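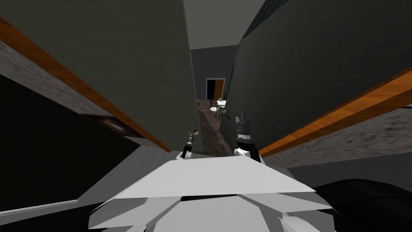 灰色の通路と、二つのグリッパー(CG)

1月14日(日)

先週、となりの町Bresachで開かれた食の催しに行きました。町のレストランが集まって、小さい皿の料理を出す会です。今年で何回目なのか、入口で聞きましたが、係の人も知りませんでした。

券は一枚500円です。ただし、Louroという店の煮込みだけは560円で、足りない分をその場で払います。私は小銭を持っていなかったので、うしろの人を少し待たせてしまいました。すみませんでした。

Louroの煮込みは、豆と豚肉とオレンジの皮が入っています。日本語では「こってり」と言えばよいのでしょうか。でも、オレンジの香りがあるので、食べたあとに口が重くなりません。私の国の祖母の料理にも豆の煮込みがありますが、祖母はオレンジを使いませんでした。家で一度試してみたいと思います。皮の白いところは苦いので、うすくむくことが大切だそうです。

次に、Wellmontのパンを食べました。ここは朝だけ開いている店で、私は仕事があるためふだんは行けません。黒いパンに魚のペーストをのせたものでした。パンはとてもおいしかったですが、ペーストは私には塩が強かったです。水を二杯飲みました。

甘いものは、Rindudoのプリンにしました。列が長く、私の番号は76番で、そのとき呼ばれていたのは38番でした。帰ろうかと迷いましたが、となりに並んだ女の人が「待つ価値がありますよ」と教えてくれたので、待ちました。カラメルがかなり苦くて、コーヒーに合う味です。容器が小さいことだけが残念でした。

最後に、お客さんの投票がありました。一人一票で、好きな料理の名前を紙に書いて箱に入れます。私はLouroとRindudoの間で長く考えて、Louroと書きました。漢字で「煮込み」と書くとき、「煮」の下の点を一つ忘れたかもしれません。読めたらいいのですが。

結果は2月に店の入口にはり出されるそうです。Wellmontの前は通勤の道ですから、見たらまたここに書きます。それまでに、オレンジを買って煮込みを作ってみます。豆は前の晩から水につけるつもりです。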